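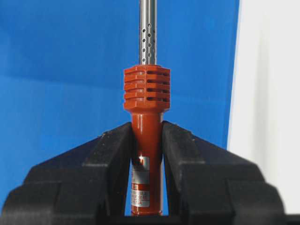
Venley's grasp planner learns which end is hot

CUVELPORT, Saturday. Venley has released version 11 of its grasp planner, which now takes a soldering iron by the handle. The previous version had a fondness for the shaft. Hanane Lamrani's team retrained it on 700 grasps and added a rule that marks bare metal as off limits. It picked the handle in 79 percent of trials. The planner also takes 2 seconds longer to decide, a delay Lamrani calls "thinking." Forks are due in August.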